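The trouble with smart home hubs that need someone else's server

My hallway light stopped working in November. The bulb was fine and so was the power. What had gone was a login service belonging to Kinico, who made the hub the switch was paired to, and until that service came back I had a perfectly good light I could operate only by climbing on a chair and unscrewing it.

It was back by dinner. The status page called it a "brief authentication event". I had been going up and down a dark hallway since 6 in the morning, so I would have picked another adjective.

I have been buying home automation gear for 12 years, long enough to have a drawer for the dead ones. There are 2 hubs in there that still light up when you plug them in. They boot, they join the network, they ask for an address from the router, and then they sit looking for a company that has shut or lost interest. As hardware they would pass any test you cared to give them. As products they are doorstops.

The standard defence is that the cloud makes things easier. I accept that setup is easier. You scan a code, you make an account, you agree to something long, and the plug turns on. My neighbours can do it, and they would not thank me for suggesting a home server and a weekend of reading. What I don't accept is that ease at setup requires a round trip to a data centre every time I want to turn off a lamp. The phone is on the wifi. The lamp is on the same wifi. They are four metres apart. Somebody decided that the message should leave the house, cross an ocean and come home again, and I doubt the decision was made for my convenience.

I left a logger on my own network for one evening to see how talkative the things were. The Loton doorbell was the worst of them, with 61 separate connections out of the house between tea and bedtime. It wasn't rung once. I asked Loton support what the traffic was and got a reply about how seriously they take my privacy, followed by a survey about the reply.

Now, some of that will be innocent. Devices check the time, look for firmware, tell the mother ship they are alive. I'm prepared to believe most of it is dull. But I can't check, and the people who could tell me have chosen a survey. I'd be a fool to fill in the gap with goodwill.

Then there is Matter, which was going to fix all this. I was hopeful, and I've bought the badge on the box more than once. Local control is in there and it does work, for the basics. On and off, brightness, colour, fine. The Jakier thermostat I put in last winter will take a temperature over the local network without complaint. If you want its schedule, or its history, or the setting that stops it heating an empty house, you're back in the Jakier app with a Jakier account. The standard covers the bits the makers didn't mind giving up.

The Jakier app, by the way, now has a tab called Discover. There is nothing in it to discover except other Jakier products. It can't be hidden, and it sits exactly where the schedule button used to be, so I discover them most mornings.
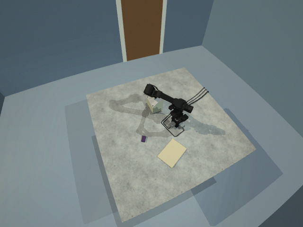 A robotic arm above a tabletop, computer rendering.

The next pitch, if the trade newsletters are any guide, is the house that runs itself. Moriarty have been trailing an "ambient home brain" that learns your habits and makes the decisions for you, by subscription. I'd like to see a maker keep a light switch going for ten years before I hand over the decisions. A system that can't remember my motion sensor after a router reboot has no business having opinions on when I go to bed.

What would change my mind is fairly modest. Print on the box, in type I can read without my glasses, what the thing does with the internet unplugged. Put a date beside it for how long the server will be kept running. If the company shuts the service before then, release whatever is needed for owners to run the gear themselves, or give the money back. Fridges have to carry an energy label and the fridge industry seems to have survived.

I've heard the reply that buyers don't care. Buyers haven't been told. The box says "works with your home" and has a picture of a family laughing at a lamp.

In the meantime I've moved what I can to a small second-hand computer in the linen cupboard. It took longer than I'd admitted to anyone I live with, and one blind still goes up when it's told to go down. The hallway light has an ordinary switch again, $9 from the hardware store, no account needed.

The doorbell I've blocked at the router. It still rings.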